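Plinwood Science Pages for Kids

Did the Robot Really Learn That?
By Amado Manalastas
Ages 8 to 11

Maybe you have watched a video of a robot folding a shirt or putting away groceries. The title probably said something like "Robot Teaches Itself!" I've watched plenty of those too, and I have questions. You should have some as well.

My first question is always the same. Who is moving the robot?

A lot of the time, the answer is a person. Somebody is standing off to one side, where the video doesn't show them, and steering the robot's arms. There's nothing wrong with that. It's one of the main ways people show robots how to do a job. But a robot being steered hasn't learned anything yet, any more than your bike has learned the way to school.

Two ways to show a robot

One way is by hand. The teacher takes hold of the robot's arm and pushes it through the job, the way a coach might move your elbow when you're learning to throw. The robot keeps track of how far each joint bends. (A joint is a place where the arm can bend or turn, like your elbow or wrist.)

The other way is by remote control. The teacher might use a joystick, or a second pair of arms that the robot copies. When the teacher's arm goes left, the robot's arm goes left. When the teacher squeezes, the robot's fingers close. Grown-ups call this teleoperation. "Tele" means "far away," although the teacher may only be a few steps from the table.

Either way, the computer saves the moves, and often what the cameras saw as well. One saved try is called a demonstration, or a demo.

What gets practiced

The jobs are usually smaller than you'd expect. Pick up a lemon. Move a carrot from one place to another. Open a bag. You could do any of these while thinking about lunch, but for a robot a bag is a nasty problem. It's see-through, it changes shape whenever it's touched, and it never lies the same way twice.

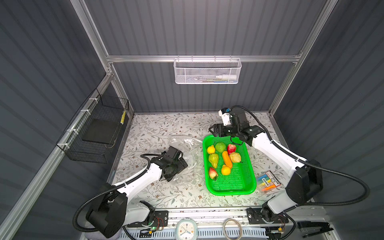 Two robot arms at a table with pretend fruit and vegetables in a green basket. The gripper on the left is touching a clear plastic bag.

Look at the gripper on the right arm. It has a small camera riding on top. A camera like that gives the computer a close-up view of whatever the fingers are near.

Now try my question on this picture. Is a person steering, or is the computer in charge? You can't tell, and neither can I. One picture won't tell you whether the fruit ended up in the bag, either. Keep that in mind next time somebody shows you a photo and says, "See how smart it is!"

Why one demo isn't enough

Suppose a teacher saves 100 demos of picking up a lemon, and the lemon always sits in the same corner. Then you come along and slide it over to the other side. The robot may reach for the old corner and grab air. It copied the moves, but it never got the idea of "lemon."

So careful teachers change things between tries. They turn the pear around, hide the strawberry behind something, or crumple the bag a new way. A tricky job might take 800 demos, and the robot can still mess up. Teachers mess up too, and if a clumsy try gets saved with the good ones, the robot may copy the clumsiness.

Questions to ask about a robot video

Is a person steering it?
Has the video been sped up?
How many tries did it take to get this one?
Did anyone move things around to see what would happen?

If it worked 73 times out of 100, that's worth knowing. If the video won't say, I'd stay unimpressed until it does.

Try it yourself

You need a friend, a blindfold, a bowl and a few pieces of fruit. Your friend is the robot and wears the blindfold. You are the teacher. Gently guide your friend's hand to a piece of fruit and then to the bowl, three times, always from the same spot. Then move the fruit and let the "robot" try alone, without any help.

Write down what happened. Swap places and do it again, but this time start the fruit in a different spot for each lesson. Did the second robot do any better? It might not. Write that down too.

Words to know

Gripper: the part of a robot arm that grabs things.
Joint: a place where the arm bends or turns.
Demonstration: one saved try, done by a person for the robot to copy.
Teleoperation: steering a robot from a distance.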